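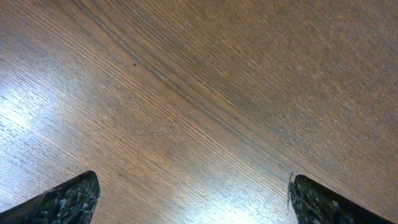
Stulis open lab, Kedgate, February. Got there late, parking was a mess. Two-arm cable sorting demo, went wrong at run 3,417. They keep a counter, very proud of it.

Arms were meant to pick through a heap of black cables. Left one froze mid-reach, fault light on the Wubshet controller, no warning beep. Everybody stepped back. Restart took nearly 90 seconds, then it froze agian.

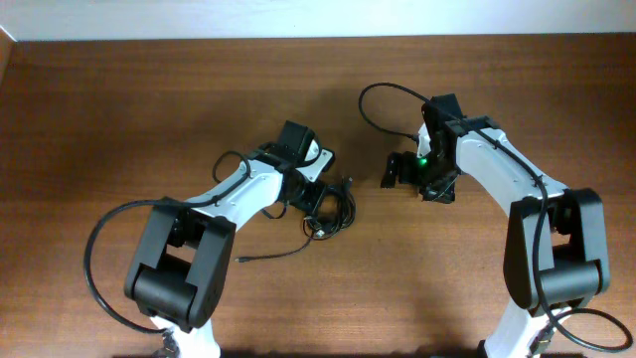

What they told us

Cause not confirmed. Guess is a snagged cord loading the wrist past its limit. Big plugs and thin cords in the same pile, fingers go in among teh loops.

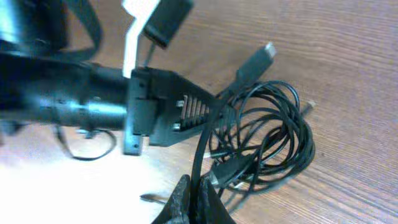

Cable pile up close, Stulis demo table.

Stop button was 7 feet from the operator. Too far, I said so. Trilska visit next, 2 pm.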